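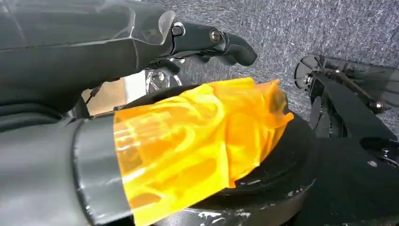
Students taking the Furniture and Interiors module at Jillham should read these notes before Unit 4. The unit covers wood grain in tables and desks.

**Grain direction**

Boards swell and shrink across the grain - very little along it. A wide top must be free to move on its base. The Trever sample sheet lists 78 joints that allow this.
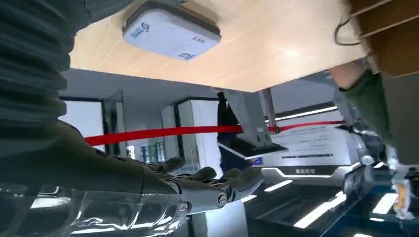
*Fig. 2. Pale grain on the underside of a tabletop.*

**Reading:** course text, page 282. Bring a ruler and pencil to the workshop.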